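# What a used car listing leaves out

Project report, Consumer Information module
Group: Menaka Kodikara, Nimal Weerasinghe, Kavinda Ekanayake
Supervisor: Prasanna Amarasinghe
Friday, January 16, 2026

## 1. Why we picked this

Two of the three of us bought a used car during the degree, and both of us chose it from an online listing. One of those cars was described as "cared for throughout." It needed a timing chain four months later. That isn't evidence of anything, and our supervisor told us so when we put it in the proposal, but it is where the question came from: when a dealer listing describes a used hatchback, how much of the description can a buyer check?

We looked at dealer listings only. Private sellers write differently, disappear faster, and usually don't answer emails from students.

## 2. What other people say

There is plenty of advice on how to buy a used car. Most of what we found fell into two piles. One pile is written by firms that sell cars, finance or warranties, and it tends to arrive at the view that the reader should buy a car, finance it and take out a warranty. The other pile is checklists: look at the tires, look under the oil cap, take a friend. These are fine as far as they go. Very few of them say anything about how to read the listing itself, though for most buyers the listing decides which cars they bother to visit.

Last year's group, led by Mizanur Begum, did a project on asking prices and reported that cars with longer descriptions cost more. We are not convinced by the way this was put. Newer cars have more equipment, equipment gets listed, and newer cars cost more. The report mentions age once, in a footnote. We borrowed their spreadsheet layout, for which we thank them, and left their conclusion alone.

## 3. Method

We collected 331 dealer listings for used five-door hatchbacks during December. They came from two listing sites, Histilier and Goltell. We took whatever the site showed first with the filters set to hatchback, dealer, and under nine years old. This is not a random sample. Both sites let dealers pay for a higher position, and neither says clearly which results are paid for, so we probably have too many listings from dealers with an advertising budget.

Each listing was split into separate claims. "One owner, full service history, drives superbly" counts as three. That gave us 1,617 claims. Each claim went into one of these groups:

- **Checkable from the listing.** A mileage figure next to a readable photo of the odometer, or a service claim with the stamped pages shown.
- **Checkable with effort.** Something a buyer could confirm by phone, with a paid history report, or on a visit.
- **Not checkable.** "Stunning," "a real head turner," "must be seen," "first to see will buy."
- **Contradicted.** The text says one thing and the photos or the equipment list say another.

Nimal and Kavinda coded separately and Menaka settled the disagreements. We had more of those than we expected. "Excellent condition for the year" caused a long argument. Kavinda held that it could be checked by comparing with other cars of that year. Nimal held that no buyer is going to do that and no dealer would ever accept the result. It went under not checkable.

We worked mostly in the evening when the printer was free.

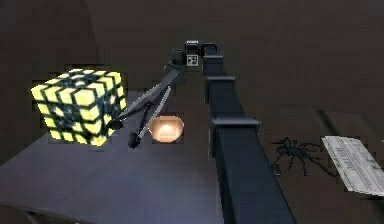
*Figure 1. Simulated robotic arm, with a patterned marker on the wrist head.*

We also wrote to the dealers. For 36 of the cars we sent a short message asking two questions: is the full service record available to look at, and has the car had any paintwork? We said we were students. Prasanna asked us to do this, on ethical grounds, and we agree with the reasons, but it will certainly have affected who replied. A dealer with ten inquiries to answer is not going to start with ours.

## 4. Results

### 4.1 Most claims can't be checked from the page

The largest group by a clear margin was not checkable. The next was checkable with effort. Claims backed up inside the listing were the smallest group apart from the contradicted ones, and nearly all of them were mileage.

This doesn't mean the dealers are lying. A car can be stunning. Our point is a narrower one. If the buyer strips out the words that would fit any car, a listing that fills a phone screen often comes down to the year, the mileage, the engine, the trim level and the price. All of those were already in the box at the top.

### 4.2 "Full service history" is used loosely

This was the phrase we cared about most, as it is the one that seems to move money. In the listings we read, it was used for all of the following:

- every service done on schedule, with invoices
- every service done, some of them late
- stamps up to a certain year and nothing after
- "full history to be confirmed"

The last one appeared more than once and we still don't know what it is meant to tell anybody. A few dealers wrote "part history" and said which years were missing. We would sooner visit those cars. We admit this is a preference and we can't show that the cars are better.

### 4.3 Contradictions

There weren't many, and most looked like copying mistakes. One listing praised the heated front seats of a car whose equipment list had none. Another described a manual car as having "smooth automatic changes." A third used the same closing paragraph as several other cars from that dealer, including the line about low mileage, on a car that had been driven a great deal.

Mistakes of this kind suggest that the descriptions are pasted from a template and lightly edited. One dealer we spoke to by phone confirmed that he uses software called Wemis to produce the text from the registration number. He said it saves him an hour a day. We believe him. We would also point out that a text made from a registration number can't know whether the clutch slips.

### 4.4 The emails

Replies were slow and mostly short. Several dealers answered a different question from the one we asked, usually by inviting us to book a test drive. The direct answers on paintwork were the most useful thing in the whole project. Two dealers volunteered that a bumper had been resprayed, and neither listing mentioned it. One dealer wrote back "all cars are fully prepared," which we coded as not checkable.

## 5. The Öberg inspection badge

Some Goltell listings carry a badge saying the car has passed an inspection by Öberg. The badge is large and green and sits beside the price. We wanted to know what it covers, so we asked for the inspection sheet.

The sheet we were sent is two pages long. It covers tires, lights, brakes, fluid levels and visible leaks, along with a short road test. It does not cover the timing chain or belt, the battery's condition, previous accident repair, or the air conditioning beyond whether it switches on. It is valid for 1,000 miles or a set period after the inspection, whichever comes first. The date of the inspection isn't printed on the badge.

As a basic safety check we see nothing wrong with this. Our complaint is with the wording underneath, "buy with total confidence," which promises more than a look at the tires can support. Had the badge linked to the sheet, we would have had very little to write in this section.

## 6. Problems with our own work

The sample is biased in the way described above. It is also from December, when we were told dealers are clearing stock, and listings may be more careful or more careless than usual. We have no way of telling which.

Counting claims treats them all as equal. "Has cup holders" and "new clutch fitted" each count once. We tried a weighting scheme in the second week and dropped it, as the weights were just our opinions with decimals on them.

We never saw the cars. A project that compared the listing with the actual vehicle would be much better than ours and would need a budget, a mechanic and a lot of bus fares.

Last, we started out suspicious and we finished suspicious. Mizanur read a draft and said that we had coded friendly language harshly. She may be right. We recoded a small batch with her sitting in and a handful of claims moved from not checkable to checkable with effort. The order of the groups stayed the same.

## 7. What we would tell a buyer

Cross out every word that could be pasted onto a different car, and read what is left. Ask for photos of the service pages before traveling. Ask about paintwork in writing and keep the reply. If there is a badge, ask for the sheet behind it and the date it was filled in.

For dealers, we would suggest listing what is missing as well as what is there. We have no data on whether this sells cars, and the one dealer we asked laughed.

## 8. Division of work

Menaka wrote sections 1, 2 and 6 and kept the spreadsheet. Nimal and Kavinda did the coding and the emails. Kavinda made the phone calls. Section 5 was written by all three of us and rewritten after comments from our supervisor, who thought the first version was rude.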